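Laundry Handling Group – Minutes
Sunday, 3 p.m., Dekier site, kitchen end

1. Previous minutes
Accepted, with one correction. The arm controller is called Mandagi throughout. "Mandalay" was the spell checker.

2. The hanger fault
Mandagi logged 1,120 hanger moves in June and dropped 60 hangers. Dropping is tolerable. The safety matter is the 9 times the right arm kept moving after the grip alarm, with the hanger still in its fingers and the left arm still holding the garment. On 3 of those the stop button was needed. The stop button was, at the time, behind the bread bin.

Cultetti (gripper supplier) replied that the fingers are within tolerance. The meeting noted that the hangers were not consulted.

Agreed that the fault is probably in the handover between arms – the alarm reaches one and not the other. Futon, our simulator, cannot reproduce it, but Futon has never dropped anything in its life.

3. Work at hand
Table and rack stages, both arms in use:

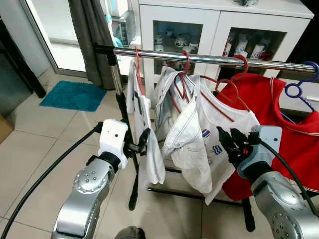
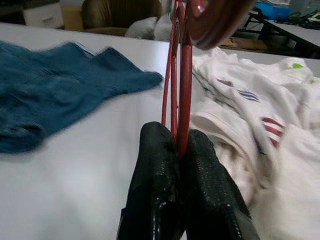
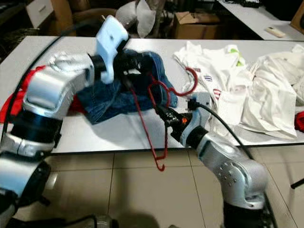
4. Actions
– Alarm to halt both arms. Before any further runs.
– Stop button to be moved within reach and stay there.
– Hands off the rack while the arms are powered, including to straighten a collar.
– Full log to Cultetti, politely.

5. Any other business
Request for more hangers. Deferred until item 4 is done.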